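4.2 Guest lists at brand dinners

We coded 260 seating plans from fashion houses that threw a dinner in honor of themselves. The Fostow anniversary evening, held in Josasgate on 6/18/06, is typical: two long tables, 10 guests described in the release as "friends of the house," and three who had met the designer. Fahy seated its buyers by the kitchen door — a choice its press office called intimate.
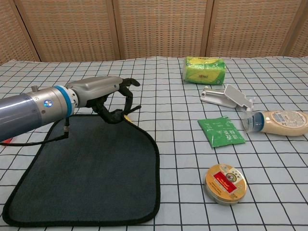
Figure 3. Robotic hand above a dark mat on a grid-printed cloth.

Sturus kept better records than its rivals, down to who left before dessert. Editors went first, usually with the gift bag. Guests wearing the brand on loan stayed longest, and we found no link between time at the table and later coverage. The shoes got more column space than the food in every case we coded.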